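Open Doors at Dellholm: an Afternoon With the Tall People

15 December 2019

The Dellholm basketball club opens its doors to the public once a season, and this season I went. The invitation promised a tour of the arena, a look at practice and "an encounter with the first team." I have had encounters with first teams before. Usually they walk past you with headphones on.

Dellholm, for those who follow a different league or have a life, plays in the Samedstead Arena, capacity 2833. I asked our guide where the odd three came from. He thought there might once have been a pillar. He was a cheerful man in a club fleece who had been told to keep us moving, and he took this as a personal mission. We were 26 in the group, mostly parents and children, plus me and a gentleman in a replica jersey from a sponsor that went bankrupt before the kids were born.

Getting to the arena is part of the experience, or so the club's website says. It suggests leaving the ring road early and coming in through town, advice I followed to the letter and will not follow again. 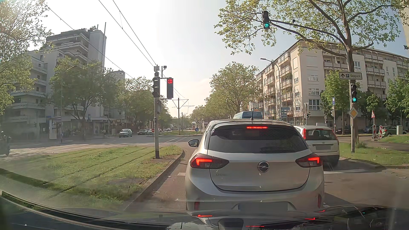
The tour began in the locker room, the visitors' one. The home locker room was "in use," though we could hear through the door that it was being used by a vacuum cleaner. The visitors get benches, hooks and a whiteboard on which somebody had drawn a play with six players. One of the children pointed this out. The guide wiped it off with his sleeve and said it explained a lot about last week.

From there we went to the weight room, paid for by Gesport, whose logo is on the machines, the mats, the wall clock and the water cooler. A young assistant in charge of conditioning told us how much the starting center can squat. Several fathers nodded as if they had been close to that figure themselves until quite recently.

Then practice. We were allowed to sit behind the basket for the last part of it, phones on silent, no flash. I can report that Echeverri, the point guard they signed in March to general indifference, is a great deal quicker in person than on the club's video stream, where everybody looks like they are running in soup. He talks the whole time. He talks to teammates, to the ball, to the rim when it lets him down. In a shooting drill he hit everything from the left corner and next to nothing from the right, and I would guess that opposing scouts have noticed this too, as the seats behind the basket are not hard to get.

The head coach, Oskari Kettunen, stopped practice twice. The first time was to move a forward one step to his left. The second time was to move him back. Afterward he came over to take questions and gave answers of admirable shortness. Would they make the playoffs? "We will play the games." Was the defense better than last year? "Yes." Why? "Last year it was bad." A girl in the front row asked if he could dunk, and he looked at the rim for quite a while before saying no.

The encounter with the first team took place in the lobby, at a folding table, where 3 players signed cards. The club had printed 200 of them for a crowd that would have needed far fewer, so everyone got extras. I now own four signed cards of the backup center, a very polite young man who asked me how to spell my name each time.

Lunch was a hot dog. The hot dog was fine. The mustard had run out before our group reached the counter, and the morning group was spoken of with some bitterness in the line.

I had parked well away from the arena, the lot being reserved for season ticket holders on open days as well, a policy the guide described as "historic." So the afternoon ended with a walk, and then with the drive home.

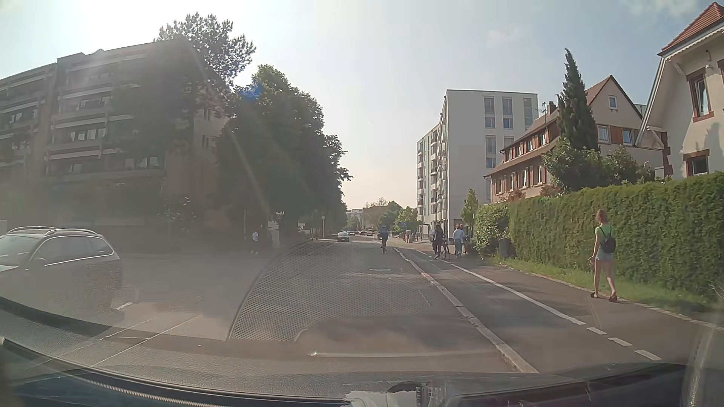

The road on a bright, hazy day, apartment block on the left.

Practical notes for anyone tempted next season. Admission is free but you have to register on the club's site, and the confirmation email goes to spam. Wear a sweater, as the heating in the stands comes on for games only. The shop takes cards but prefers not to. Children's jerseys run small and adult jerseys run enormous, presumably cut for people who play. If you get the guide in the fleece, ask him about the pillar. I would like to know if the story changes.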